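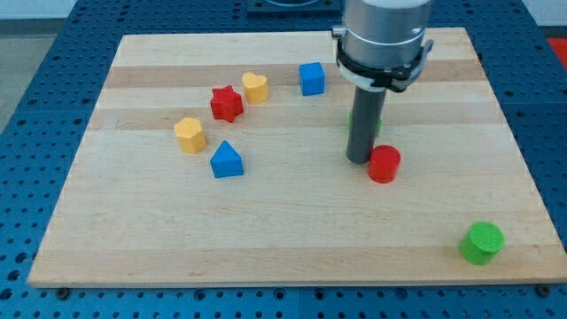 Good news for anyone who's been asking me at the checkout (you know who you are): the Jotthorpe toy library is coming back! It opens again on Nov 9, 2022, in the old reading room behind the Kinau bakery, and I stopped in yesterday while they were still putting up shelves.

If you missed the whole saga, the library lost its old spot on McIver Street in July when the lease ran out, and everything went into boxes in Dougal Yule's garage. Dougal says his car has been living outside ever since and he'd like it back indoors before the snow. He's been running the thing for years and knows which puzzles are missing a corner without opening the lid.

It works the same as before. A family card is $50 for the year, you can take home a few things at a time, and you bring them back when the kids get bored, which at my house is day three. What's new is a baby and toddler corner with a rug, and a late opening once a month so people on the Nilau shift can get in too. I'm really happy about that one, I've heard plenty of grumbling over the old hours.

They have 100 cards to give out for now and the first 50 are going to families who were members before. If that's you, bring your old card, or just your name if the card went through the wash (mine did). Everybody else can sign up at the desk.

They'd love donations too, mostly wooden blocks, shape toys and floor puzzles in decent condition. No stuffed animals please, they can't clean them properly.

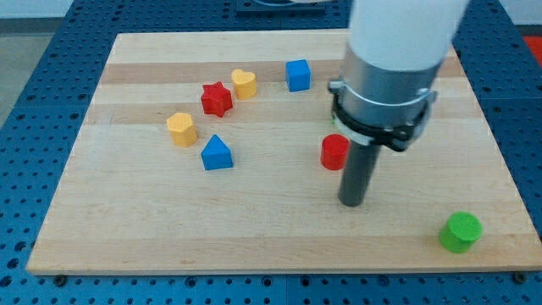

*Shape blocks on a striped wooden board, with a red star and a yellow heart.*

Parking is on the bakery side. The door sticks, so give it a good shove, and strollers can go in the hallway.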